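Drisgate Craft Hall – Makers' Group
Minutes of the stallholders' meeting, September 2018 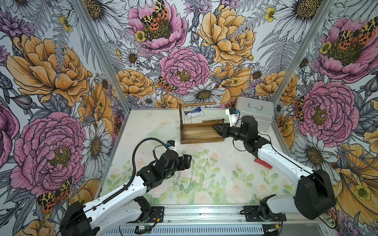
Where should necklaces go when a stall is set up for the day?
On the crossbar of a stand, with the clasps at the back and enough space between the chains that a customer can lift one off without pulling its neighbor along.

Present: Gobnait Mac Carthaigh (chair), Milovan Hodžić (minutes), and 16 stallholders.
Apologies: received from the two candle stalls.

1. Minutes of the May meeting
Agreed with one correction. The hire charge for the small side room had been left out of item 4. Milovan has added it.

2. Jewelry display
Gobnait opened the item by saying that jewelry sales were down at the last two fairs and that the complaint she heard most from customers was that they could not see what was for sale. Necklaces had been laid flat in boxes and people walked past.

The meeting looked at the dark brown wooden stand, the kind with a tray at the bottom and a bar across two uprights. Most liked it. Silver chains show up well against the dark wood, and the tray gives a place for rings and earrings.

Points raised:
– Long chains reach the tray and bunch up there. Put long ones at the ends and short ones in the middle, or keep long ones for a taller stand.
– Loose bars should be kept with the stand they belong to. After the Edden fair a bar went home with the wrong person and took three weeks to come back.
– Packaging should be kept out of the way once the stall is open. Small packets go under the table.
– Price tags are to be tied on, and turned so the price faces the customer.

Milovan asked whether the group should buy matching stands for all the jewelry stalls. There was some disagreement. Those with heavier pieces said a stand this size would suit pendants and fine chain but not beadwork. Others did not want every stall to look alike. It was agreed to buy 2 more stands from Cotari for the shared cupboard and lend them out on request. Stallholders who want their own will order separately.

3. Backdrops and table coverings
The floral wallpaper, with the big pink and yellow peonies and the spotted moths, was discussed at some length. Several members are very fond of it and said it draws people over from the door. Others felt it was too busy behind small silver pieces, and more so with the rose-patterned table top in front of it.

Gobnait said both views were fair. Her own suggestion was to keep the wallpaper and put something plain directly behind the stand, such as a sheet of cream card. Milovan thought a plain cloth on the table would do more good, as customers look down at a stall more than they look across it.

Agreed: try both at the next fair, the card on one jewelry stall and the plain cloth on another, and ask the stallholders which they preferred. The wallpaper stays for now. No more of it will be bought until this has been tried.

A question was asked about cleaning. Wallpaper panels may be dusted with a dry cloth only. Table tops can be wiped down, and should be before they are put away.

4. Carrying cases
The metal cases have been useful for moving small stock and the ribbed edges take knocks well. Two members said they were heavy on the stairs when full. Nobody is obliged to use one.

Cases may be kept in a back corner of the stall during opening hours as long as they are closed and the handle is easy to reach. They must not stand in the aisle. Owners should put a name label inside the lid. Stock is not covered by the hall's policy at any time, and that includes stock in a closed case.

5. Stall fees
The fee for a full table stays at 45 for the winter fairs. A half table was asked for by three newer members. Gobnait will look at the floor plan and see if there is space along the wall by the kitchen hatch.

6. Leaflets
Dimitrov quoted for 3,000 leaflets on the same paper as last year. Accepted. Milovan to send the text once the opening times are settled with the hall. The map on the back needs redrawing – the old one still shows the entrance on the wrong side.

7. Any other business
The lights at the far end were reported again. The hall has been told.
Tea money is owed from the May fair by several stalls. Please pay Gobnait.
A request for music was turned down.

Actions
Gobnait: order stands from Cotari, check floor plan for half tables, buy cream card.
Milovan: leaflet text and map, find a plain cloth, send the corrected May minutes.
All jewelry stalls: tie on price tags before the next fair and check that bars and stands match.

Next meeting to be held after the first winter fair, in the side room.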